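Week two on the bathroom station

I finally have enough to write up from the bathroom setup, so these are my notes from the last two weeks. Skip this one if you came for the kitchen drawers.

We teleoperate. One person holds the controller, one person resets the counter and keeps the log. I did most of the driving this time and Lucinda Doucet did the resets, and we swapped after lunch because the driving hand gets tired before the rest of you does. We have 843 demonstrations saved so far. The plan calls for 2,000 by April, and I think we'll get there if we stop changing the task list.

The list has 7 tasks on it now. Moving the soap dispenser from one side of the basin to the other is the easy one, and I can do it in 24 seconds without rushing. Picking up the small bottles is harder than I expected. They tip if you come in even slightly off, and then you have a choice between recovering on the recording or throwing the take away. I used to throw them away. Vaughn Fitzsimmons talked me into keeping the recoveries, and I think he was right, but they go in a separate folder for now.

The faucet is the one I like least. The handle is small, the spout is in the way, and from where I sit it is hard to judge how far behind the handle the fingers are. What works for me is to stop high, open the gripper all the way, line up, and then come straight down. Going in from the side looks quicker and mostly wastes takes.
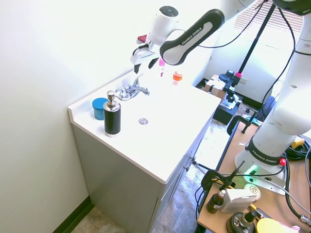 Gripper open over the faucet, second arm on the table at right.

We also tried guiding an arm by hand for a day. You hold it near the wrist and walk it through the motion yourself. It feels much more natural, and the paths come out smoother than mine with the controller. The trouble is that your own arm and shoulder end up in the camera view for most of the recording, and you are leaning over a sink the whole time. I did the handle motion that way and nothing else. My back had opinions.

A few things I changed after the first week:

I move slower near contact and faster everywhere else. My early takes were one even speed all the way through, which made them long and dull.

I pause for a beat before closing the gripper — long enough that you can find the moment later when you scrub through.

I say the task name out loud before each take so Lucinda can write it down. We mislabeled most of a morning before we started doing that.

Dexter Dvorak asked in the comments last time whether the starting positions are random. They are moved by hand between takes, so they vary, but I wouldn't call it random. Lucinda favors the front of the counter. I favor the back. Next week we are going to work from a printed sheet of positions and see if it slows us down too much.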